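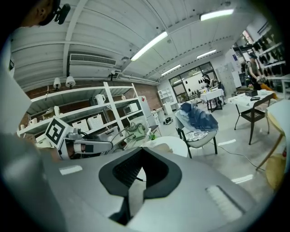

Minutes of the Markmont Room Users Meeting, 17th July

Present: eight users of the room, and one person from the Sellitz office for points 1 to 3.

The minutes of the previous meeting were read and accepted with one correction. The price of the new door lock was 112, not 121 as was written.

1. Shelving on the left wall
The long white metal shelving in front of the brick wall stays in its place. There was a proposal to turn it and use it as a divider, but the slanting shelves are not practical when people can reach them from two sides. The Halás group asked if the slant can be changed. Sellitz will look in the papers from the supplier and answer by e-mail.

It was agreed that the two white lamps may remain on the top shelf. Some members would like to have them lower, others find that they are safer up there. The discussion was long and we did not vote.

2. Kettle
The white electric kettle is now kept on the shelf under the lamps. Members are asked to empty it after use and to leave it with the lid open. It must not be filled while it stands on the shelf. The question of a second kettle was moved to November, when we know the budget.

The small white item on the right section of the shelving belongs to Dovik. Please do not put pens or spoons in it.

3. Lights and air conditioning
We received two complaints about the ceiling lights. One member finds the tube at the upper right too strong for afternoon work, and another said that the small one above the windows makes a noise. Sellitz will send an electrician. The total for electrical work in this building last year was 3,653 and the office asks us to collect all requests in one letter, so please write yours on the sheet by the door before the end of the month.

The filter of the air conditioning was cleaned in spring. The unit should be set to 23 degrees and switched off by the last person who leaves. It was repeated that the windows must be closed when it is running.

The person from Sellitz left after this point.

4. Cleaning of the shelves
The shelves will be wiped every second week, in turns between Halás and Dovik. Halás begins. For the white metal only a soft cloth and warm water should be used, as the powder we had before has left dull marks on the posts. Things without a label will be put in a box and kept for one month.

5. Money
The tea and coffee box contains 43. It was decided to buy new cloths and a tray for cups from it. The receipt goes in the blue folder.

6. Other matters
A member asked if the brick wall can be painted white. Sellitz does not permit this under the present contract. The question will be asked again when the contract is renewed.

Next meeting: in November, the date will be sent.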